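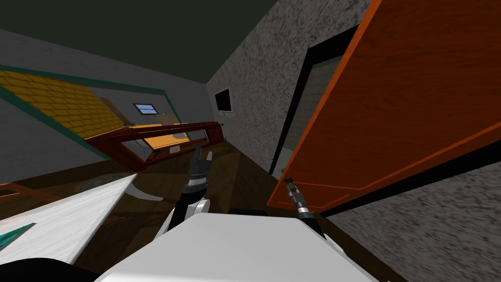
Print this page | E-mail this page

Search tickets... Go

Ticket 194: Door task stops before robot goes through
Site: Skamero, test kitchen layout
Opened by: Tirta Wuisan, night shift lead
Status: open, waiting for Tasell

09:10, Tirta Wuisan
In simulation the robot stops at the orange door in 16 of 35 runs. The right arm stays near the door and the base does not move. No error message is shown, only "waiting for operator". Before March we carried the trays through this door ourselves. Now one person must sit at the desk and press Continue, so we did not really save this person.

10:25, Radymyr Hrytsenko, Tasell support
Thank you for the report. Please send the log of one bad run. Which version of the door skill do you use? Also please check if the camera view is tilted in the good runs too.

11:40, Tirta Wuisan
Log is attached. Version 3. Yes, the view is tilted in all runs, good and bad.

13:05, Radymyr Hrytsenko
Then I leave the tilt for a separate ticket. In your log the gripper never reports release, and the base waits for it. Please set the release timeout to 3 seconds and repeat the same 35 runs.

15:30, Tirta Wuisan
Repeated. Now it stops in 3 runs. This is better, but my colleagues ask who is responsible when it stops at night. Before, the answer was simple. Can the alarm go to the shift phone and not only to the desk?

15:50, Radymyr Hrytsenko
It is possible with the Stukeo add-on. I will ask for the price. Please keep the ticket open.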